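Print this page
E-mail this ticket

Ticket: Red tops coming out of the fold creased and lopsided
Opened by: Jyoti Thakur
Queue: Laundry and linens, Drisham
Status: open

Hi both, me again about the red ones! Yogesh asked me to write everything down in one place instead of leaving notes on the shelf, so this is me being good. The short version is that the red tops won't lie flat long enough to be folded properly, and the finished pile starts leaning once it gets past five.

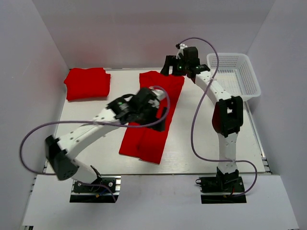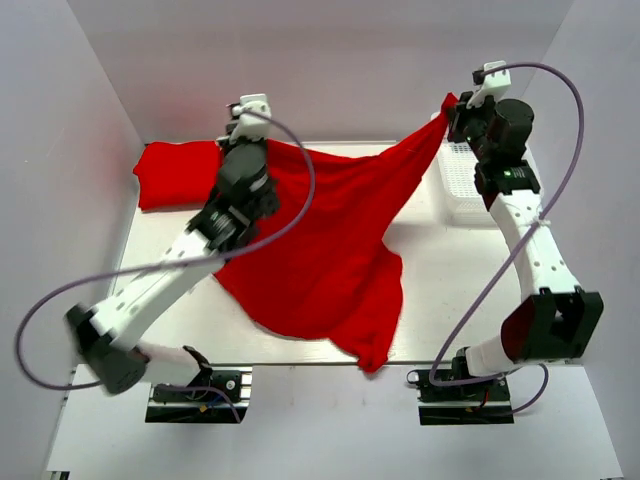

Red garments on the white table, Friday 13 October 2023. The folded one and the basket are in the first picture.

What I've tried so far, in the order I tried it:

1. Smoothing from the middle outwards. Fine on the cotton tea towels, hopeless on these. The cloth creeps back in on itself and you end up with a long thin strip full of wrinkles (first picture, centre of the table, you'll see what I mean).

2. Lifting by a corner and letting it hang before laying it down. Better! Pulling on the diagonal does seem to stretch it a bit though, so one side finishes longer than the other and the fold is off before you've started. I think two corners on the same edge would sort it, but I've only done that a couple of times.

3. Leaving them in the basket overnight. Don't. They were worse in the morning than when I put them in – I had to steam 13 of them and missed my bus.

4. Cooler wash, shorter spin. Sunita changed this on Monday. Creases are softer, I'd say, but the hems still curl.

Reply from Sunita Bellamy:
Jyoti, was that with the Ester softener or without? We had the same curling back in January with the Rajput order and it went away when we stopped using it. Also please keep the folded pile over by the left wall and the basket at the back on the right, so there's room to spread one right out.

Reply from Jyoti:
With! I didn't know we'd stopped. I'll do the next load without and fold half by the corner and half by the edge, then we can compare. There are 600 of these to go out to Brernent so I'd love to get it settled before I start on the big bags. Can somebody ask Babita if the spare steamer is still at hers?

Print this page
E-mail this ticket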